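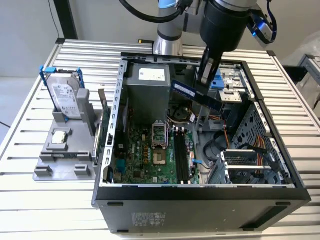 Memory stage, Dell tower on its side with the panel off.

Mulo desktop teardown notes: README

Contents

These notes cover taking apart and refitting black Dell desktop towers at the Droluston bench. They go with the Mulo picture folder and the parts sheet. Anyone sorting parts, checking a refit or labelling the pictures should read this file first.

The folder is split by stage:

cover: side panel and catches
cards: expansion cards and the slot rail
memory: modules and the two slots
processor: socket, frame and cooler
drives: hard disk, caddy, cage and optical bay
cables: power and data leads

Each stage has its own parts sheet. The sheets are plain text with one part per line, giving the part name, the stage and the state it was left in. The allowed states are fitted, removed, loose and missing. Loose means the part is inside the case but not seated. Please don't use "out" or "gone", as the first batch of sheets did. Those were corrected in March.

Names of parts

Use the same name for a part in every sheet.

Case: the whole tower with its metal frame.
Board: the motherboard. On these machines it is green and has the Dell name on it.
Socket: the place for the processor. Record the frame as open or closed, and the processor as a separate line.
Module: one stick of memory. Don't write "RAM card".
Card: anything that goes in at the slot rail.
Caddy: the blue plastic holder for the hard disk.
Cage: the metal housing the drives go into.
Tray: leave this word for the metal drive tray. The grey plastic block beside the case is the fixture.

Left and right are given with the case on its side, open side up, and the power supply at the upper left. The drive end is then on the right. Older sheets from Borkovus were written with the tower standing and need turning before they are merged.

Order of work

Take out cards before memory, and drives last. Unplug leads at the connector and lay them over the edge of the case. The lead for the optical drive is short and catches under the cage if it is left in. Modules go back into the same slots they came from, so write the slot number on the sheet when they are lifted. Slot 1 is the one nearer the socket.

Screws are kept in pots by stage. There are 6 pots, one for each folder. Drive screws and case screws look alike but have different threads, and a case screw forced into a drive will strip the hole.

Drives

The drives stage covers 3.5-inch hard disks only. Record a disk as removed once it is clear of the case, whether or not it has reached the fixture. The caddy gets its own line even when the disk is missing. 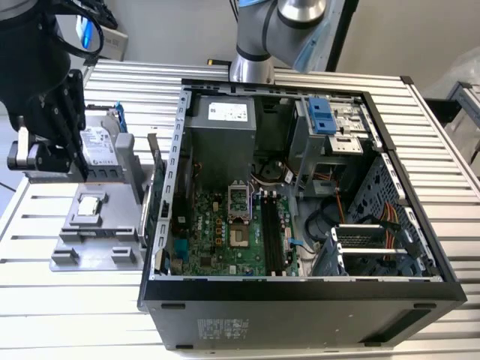 Mahmoud asked for one change to this section after using the sheets: a disk that is clear of the case but still in its caddy should be marked "removed, in caddy", because otherwise two lines say removed and the next person goes looking for two separate parts. The change applies from version 2 onwards. Older sheets have been left as they were.

Known gaps

The cables stage is thin. Power leads are listed by connector and not by colour, and data leads are only listed if they were unplugged. 15 sheets have no slot number for the memory. Treat these as unknown and don't fill them in from the pictures.

Front panel and feet are not covered.

Versions

1: first sheets, cards and memory only
2: drives added, caddy wording changed
3: part names made the same across all stages

Corrections go in the changes file, one line each, with the stage name first.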